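Talk notes: Reading level and page turns in animal picture books
Session 2, 9 a.m. start, Cleletmont Library annex

Open with the sample spread from Mathew, the river otter manuscript. Leave it up while people sit down. Do not read it aloud yet.

Point one. Sentence length. The draft Utex Press sent out for testing averaged 9 words per sentence. The flood chapter averaged 17 before the edit. Listeners aged four to six lost the subject of the sentence when a clause came between the animal and the verb. Give the before and after lines, then pause.

Point two. Page turns. The book has 33 pages of story. A turn should fall on an open question – where the otter went, who is in the burrow – and the answer should come in the first line overleaf. In the first draft, eight turns fell after the answer. Show the marked-up dummy.

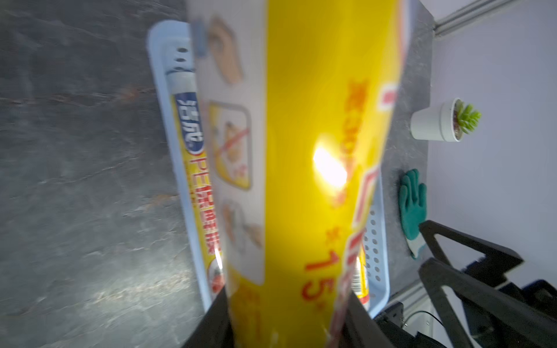

Britow wrote back after the spring version of this talk that a turn on every question wears small children out, and that two or three quiet turns in the middle of a book let them look at the art. Agree with this. Our own read-aloud notes support it: attention dropped between the fourth and fifth consecutive cliffhanger.

Point three. Naming. Limit named animals to four. The heron and the toad can stay "the heron" and "the toad". Alliterative names test well for recall but are hard to read aloud quickly. Try the toad's speech on the room if time allows.

Point four. Back matter. Facts about real otters go after the story, 58 words at most per panel. Keep the tense consistent. Skip this point if past 9:40.

Questions. Expect one on rhyme. Short answer: the tests covered prose only. Handouts are by the door, dummy copies go back in the box.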